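About Us

Hi, and welcome to Fanura! I run a small cooking school in Brulesholm, and if you've landed on this page you're probably wondering who's going to be standing next to you while you chop.

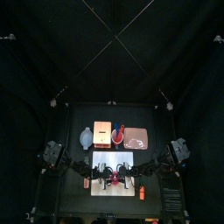 How it started

I learned to cook late. I was past thirty, living in a rented apartment with two burners and one good pot, and my idea of dinner was toast with something on it (cheese if I was feeling fancy). Then a neighbor moved away and left me a box of spices with the labels half worn off, and I got nosy. I smelled everything in that box. I put cumin in oatmeal, which I don't recommend, and I put cardamom in coffee, which I recommend very much.

After that I couldn't stop. I took a job washing dishes at a restaurant called Wubshet, over on the east side of town, mostly so I could watch the cooks. They let me peel onions after a few months. Then they let me slice them. By the end of my second year I was making the lentils every day, a pot so big I had to stir it with both hands, and I still make those lentils the same way -- low heat, more onion than looks sensible, and salt only near the end.

Wubshet closed when the building was sold, and I was out of work with a lot of opinions about onions. Friends kept asking me to show them things. How do you know when oil is ready? Why does my rice stick? So I started having people over on winter evenings, and they'd each throw a few dollars in a jar for groceries. That jar was the whole business for a good long while.

The first real classroom

Fanura got its own space one May, in what used to be a shoe repair shop. It was 280 square feet. If you've never tried to teach knife skills in 280 square feet, picture a bus at rush hour and give everyone a knife. I capped the classes at six and told people to keep their elbows in.

I loved that room, though. It had a big front window, and people would stop on the sidewalk and watch us roll dough. Some of them came in and signed up right then, flour all over the sign-up sheet. It also had one outlet that worked when it felt like it, and a floor that sloped enough that a dropped lemon always ended up by the back door.

We stayed for four years, until the rent went up, and then I found the place we're in now, on the ground floor of the old Imesico building. Imesico made canning jars back in the day, and the older folks in town still call it the jar works. We have 2,000 square feet these days, with real ventilation (you have no idea how happy I was about the ventilation), a walk-in pantry, and a long room at the back where everybody sits down to eat what they've made.

What we teach

Home cooking, mainly. I get calls now and then from people who want to train for restaurant work, and I send them to places that do that well. My classes are for people who have to get dinner on the table and would like it to taste good and maybe be a little fun to make.

The one I'd point almost anyone to is Basics, which runs for six evenings. We start with knives, because people are scared of them, and a scared person holds a knife badly. Then it's eggs, then beans and lentils, then rice and other grains, then a roast chicken with everything you can do with what's left of it, and on the last evening you cook whatever you want and I stay out of your way unless something's on fire. The chicken evening can be swapped for a vegetable one. Just tell me when you book.

Bread is its own thing and it runs on Saturday-type hours, early start, long lunch in the middle while the dough does its work. I teach three loaves: a plain white one for sandwiches, a dark seeded one that keeps all week, and a flatbread you make in a pan. People always like the flatbread best and I've stopped being hurt about it on behalf of the seeded one, which took me a year and a half to get right.

Then there's the spice class. This is the one closest to my heart, as you might guess from the box story. You toast things, you grind things, you smell them before and after, and you go home with a jar of a blend you made up yourself. I ask everybody to write the recipe down before they leave. Hardly anybody does, and then I get an email a month later asking what was in the good one.

In summer we add preserving. Pickles, jam, tomatoes when they come in. It gets hot and sticky and the windows fog up, and it's a little bit of a nod to the building, too.

We also do a soup night in the cold months. It's one evening, no series, two soups and a pan of cornbread. Bring a container with a lid that really shuts!

Kids' classes

Kids can come from age seven up. They get real tools, sized for their hands, and they do real cooking. I don't do cookie decorating. There's nothing wrong with it, I just found that a nine-year-old who's allowed to make her own noodles from flour and eggs walks out about a foot taller, and she'll eat them, too, even with spinach in.

Parents don't need to stay, but you do need to leave a phone number where you'll pick up. Please tell me about allergies in writing when you sign up, even if you've told me before.

How a class goes

You come in, you wash your hands, you put on an apron (ours, or bring your own). I talk for ten minutes, tops. Years ago I used to talk for forty, and a very kind student told me that her feet hurt and she'd stopped listening. So now I show you one thing, you go do it, and I walk around.

I'll taste your food if you ask me and I'll tell you the truth about it. Usually the truth is that it needs salt or lemon. Sometimes it needs ten more minutes and you're hungry and don't want to hear that.

Then we eat together in the back room. Please plan to stay for that part if you can -- I've had strangers walk out of there with plans for a camping trip. One pair of students now runs a pie stand at the Brulesholm farmers' market, and the rhubarb is worth getting up for.

Where the food comes from

We buy vegetables from two farms outside town, and what we get depends on what they've got. This is why the class description might say "greens" and leave it at that. In a good spring I have more chard than I know what to do with and everyone goes home with a bunch whether they wanted chard or not.

Flour comes from a mill a couple of hours north. Eggs are from a woman up the hill who drops them off before I'm awake. Spices I buy whole, in small bags, and I replace them more often than my bookkeeper would like.

Scraps go to compost, and the compost goes back to one of the farms. I like that loop a lot.

What it costs

Prices are on the booking page and they include everything: ingredients, apron, the meal, and a printed recipe sheet. We hold 3 places in every adult class at a price you choose yourself. You don't have to explain or fill anything out. Pick that option when you book and put in whatever number works for you.

If you need to cancel, let me know by noon the day before and I'll move you to another date. After that I've already bought your onions, so I can't refund it, but you're welcome to send a friend in your place.

The recipe drawer

I've kept every recipe sheet we ever handed out, and there are 772 of them now, in a filing drawer that sticks. Students are welcome to come in and dig through it. A lot of the early ones are handwritten with sauce on them, and a couple have mistakes I never fixed (if you find the sheet for ginger cake that says two tablespoons of baking soda, please, please don't).

I've been saying for ages that I'm going to type them all up. I've done the soups and most of the beans. Breads are next.

Finding us

We're in the Imesico building in Brulesholm, ground floor, side entrance by the bike racks. The front door belongs to the offices upstairs and they're tired of letting my students in. There's parking behind the building after 5 p.m., and the bus stops across the street.

The side entrance is step-free and so is everything inside, and one of the counters cranks down low for anyone who'd like to cook sitting. If you need something else set up for you, write to me and we'll sort it out before you come.

I answer email myself, mostly in the mornings. The phone is less reliable because I usually have dough on my hands, so leave a message and say your number slowly. Gift cards can be picked up at the school or mailed to you, and new class dates go up at the start of every month. Basics tends to fill first.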